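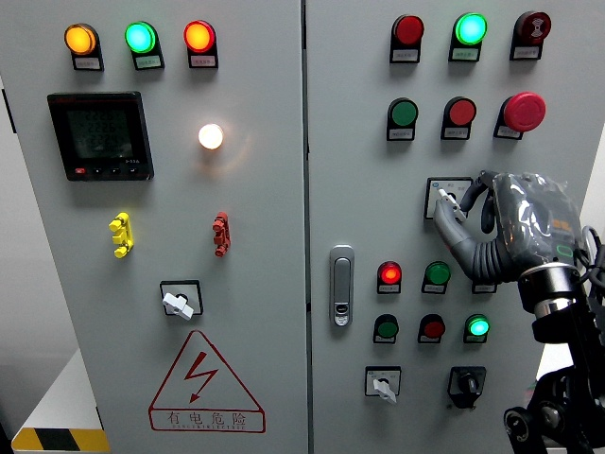 The **Virkden Exchange** is a teacher-led network for science and mathematics education which links primary and secondary schools in several countries and helps their staff to share lessons, swap classroom visits and learn from one another's mistakes as well as their successes. It takes its name from the small town of Virkden, where the first gathering was held in a school dining hall one January, and where the network still keeps its modest office, up a flight of stairs behind the public library.

## Background

The Exchange grew out of a friendship between two schools. Staff at Virkden Upper School had been writing to colleagues at the Dela Peña School for several years, at first about a shared reading scheme and later, as the letters grew longer and the stamps dearer, about the difficulty of teaching practical science to large classes with very little money. Both schools had good ideas tucked away in cupboards and ring binders, and both had the feeling – a common one among teachers – that somebody somewhere must already have solved the problem they were wrestling with that week.

Mahlet Gebretsadik, then head of physics at Virkden, suggested that the two staffrooms should meet, and that any other school wishing to come along should be made welcome. Her invitation was a single side of paper, asking each visitor to bring one lesson that worked and one that did not. In the end 84 teachers came. The dining hall was rather cold and the programme ran over by nearly two hours, but those who were there still speak of it with great affection, and the rule about bringing a failed lesson has been kept ever since.

## Organisation

Schools join the Exchange, and individual teachers take part through their school. Each member school names a link teacher, whose job is to pass on news, answer letters and make sure that colleagues hear about visits in good time. Link teachers within travelling distance of each other form a circle, and the circles are left to run themselves more or less as they please. Some meet every month over tea and cake; others meet once a term and do the rest by telephone or video call.

Gebretsadik served as the first coordinator and held the post for six years. The coordinator is chosen by the link teachers and must have taught in a classroom within the previous three years, a condition she asked for herself and which in due course obliged her to stand down when she moved into teacher training. She has remained a familiar face at the annual meeting, where she usually leads the opening session.

Membership stands at some 400 schools. Most are state schools, and a good many are small rural ones, for whom a visiting scientist or a training day in the capital can mean a very long journey indeed.

## Activities

### The lesson library

The best-known part of the Exchange's work is its lesson library, called Diline, which began as a set of cardboard folders and is now kept online. A lesson is added to Diline only after it has been taught by two teachers in different schools, neither of whom wrote it. Their notes are published beside the lesson plan, and these can be frank: one much-read entry on growing salt crystals carries a warning that the experiment should on no account be left on a windowsill over a long weekend.

Lessons are sorted by age group, by topic and by cost. The last of these was added at the request of the smaller schools, and the section for lessons needing nothing more than paper, string, water and kitchen ingredients has become the most visited part of the library. Translations are made by language teachers and their older pupils, who are credited by class.

### Classroom visits

Teachers may spend up to a week in another member school, watching lessons, helping with practical work and, if they feel brave enough, teaching a class of their own. The host school finds them somewhere to stay, very often in a colleague's spare room. Visitors write a short letter to their hosts afterwards, and with permission a selection of these is printed in the network's newsletter.

### The annual meeting

The annual meeting moves from place to place and has been held more than once at Dela Peña. Attendance is limited to 300 so that everyone can be fitted into an ordinary school building, and places are shared out so that newer members have a fair chance of coming. The mornings are given over to workshops and the afternoons to open classrooms, in which local pupils try out new lessons and tell the teachers, often quite bluntly, what they thought of them.

## Funding

For its first few years the Exchange lived on subscriptions and goodwill. It later received a grant from the Brurkard Foundation, an educational charity, which paid for travel, for a part-time secretary and for moving the library online. The grant was given for a fixed period and was renewed once, on the understanding that the network would by then be looking for other support.

As the second period drew towards its close there was a good deal of worry about what would happen to the visits, which were much the most expensive part of the work. The link teachers settled on a sliding subscription, under which larger and better-off schools pay more and the smallest pay nothing at all. Travel help was cut back but not abolished, and teachers from schools with fewer than 70 pupils are still given first call upon it.

## Reception

Teachers have generally spoken well of the Exchange, praising its friendliness and its lack of paperwork. Head teachers have sometimes been more cautious, pointing out that a week's visit means a week's cover, which can be hard to arrange in a small school. There has also been some gentle criticism of the library from university trainers, who felt that the earlier lessons said plenty about what pupils should do and rather little about what they should come to understand. A fresh page on common misunderstandings was added to every new lesson as a result, and older entries are being revised a few at a time, beginning with those on electricity and heat.

## See also

- Continuing professional development
- Inquiry-based learning
- Teacher exchange
- Science education in primary schools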